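Ticket: Levene test returns NaN for one group
Project: Judon stats module
Reported by: Brahim Abdel Rahman
Opened: Tuesday, April 25, 2023
Status: Resolved

Running the homogeneity check on the Tirville task times gives W = nan, p = nan. The input is 1,000 rows in 16 groups. Group means print correctly. The same script ran without errors on the September export.

Steps tried:
Reinstalled the module – no change.
Ran the groups in pairs. Every pair that includes group 14 fails, all others return a value.
Switched the center from median to mean – still nan.

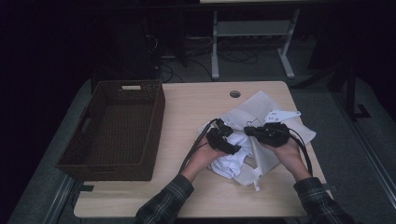
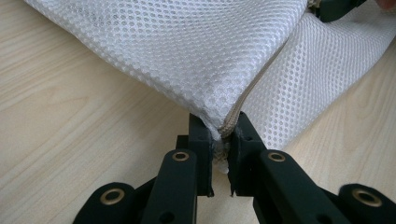 White fabric held in a black hand-held gripper

Reply from Fahmy, support:
Please print the length and the missing-value count for group 14 before the call. The function does not drop missing values by default, and a single one carries through to the test statistic. The group means skip them, so they look normal.

Update from reporter:
Confirmed. Group 14 has 2 missing completion times, both blank cells in the CSV. Dropped those rows and reran. W and p are now finite, and the variances differ between groups, so I will use Welch's ANOVA for the comparison.

Fahmy: Docs request filed to mention the default. Closing.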